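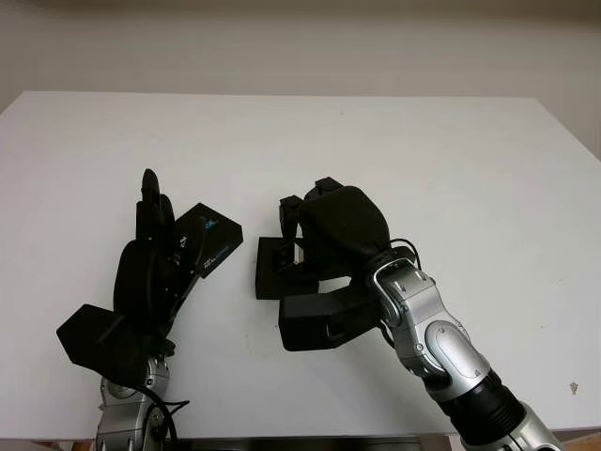
What does the Firkwood balcony net protect against?

It catches small objects that fall from the floors above, such as stones, pieces of plaster, flower pots and tools, before they reach the people who sit or walk below.

Home | Products | Nets and Canopies | Spare Parts | Contact

Firkwood Balcony and Courtyard Net

The Firkwood net is made for apartment buildings with a garden, a playground or a main entrance directly under the balconies. It is fixed to the wall on 12 steel brackets and stands out 4 meters from the building. One set covers a wall length of 12 meters. For longer walls, the sets are joined with the side rope, order number 772.

The mesh is knotted and dark green. Each bracket folds up against the wall, so the net can be cleaned from a ladder or a lift. Please empty the net after every storm — stones which stay in it will wear the mesh.

The net is tested for single objects up to 4 kilograms. It is not made to hold a person and must not be used as a fall net for workers.

Delivery is from our store in Barton, normally within 12 working days. Orders from Trinotport are sent by boat and take longer in January. Mounting can be ordered from Dalsgaard, who also do the yearly control of the brackets. A deposit of 200 dollars is paid with the order.

For buildings with glass balconies, please write to us first and send the drawings of the wall.

Contact: Fatima Jibrin, Sales, Barton | © Firkwood | Back to top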